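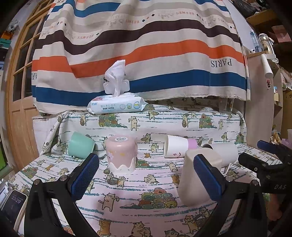 Going home is what worries me, one reply on the December feedback sheets said, and if the van could wait until two I would stay for the whole lunch. Several other sheets made the same point in fewer words. The return trip is the main thing that has changed in this reporting period, so this report starts there.

Namel Lunch Club
Progress report to the Vetinia Fund
April 16, 2019

Return transport

Until December the van left the hall at 1:15. That time was set when the club served a cold lunch and most people were done by one. With hot meals, the later tables were still eating when the driver came in. We asked Başaran, the van operator, to move the departure to 2:00. They agreed at no extra charge, on the condition that the van is back at their yard by 3:00. It has been late once, during the road work on the Prutum side of the bridge.

The van seats 17. We filled it on most lunch days this winter, and on six of them we had to send a taxi as well. The taxis came out of the contingency line. We would like to keep that line open for the next period and have not asked for more money in it.

Meals

The club served 512 meals in the period covered by this report. The kitchen closed for two lunch days while the water heater was replaced. On those days we delivered sandwiches and fruit to regular members at home, and these are not in the total.

Food costs were a little over plan in the first weeks, mostly from buying small amounts at retail prices. We now place one order a week with the wholesaler in Prutum. Dry goods are kept in the back storeroom, which has new shelving and a lock. The storeroom is still damp along the north wall, so flour and rice go in lidded bins. The landlord has looked at the wall and says the gutter above it needs work. We don't have a date for this.

Reaching new members

The first flyer did poorly. It had too much text and the phone number was on the back. The second one gives the day, the price, the number to call and the fact that a ride is available. The clinic and the pharmacy both keep a stack at the counter. Most new callers ask about the ride before they ask about the food.

We had planned a visit to the apartments on the hill and did not get to it. It is carried over to the next period.

Things that did not work

The sign-up sheet for special diets was dropped. People signed it and then forgot, or came on a different day. The cook now keeps a card for each regular — allergies, soft food, no salt — and that has held up well.

Next period

We will run the hill visit, get a written date for the gutter, and ask Başaran for a quote on a second pickup loop. If the quote is more than the transport line can carry, we will write to the Fund before agreeing to anything. Receipts and the mileage log are attached separately.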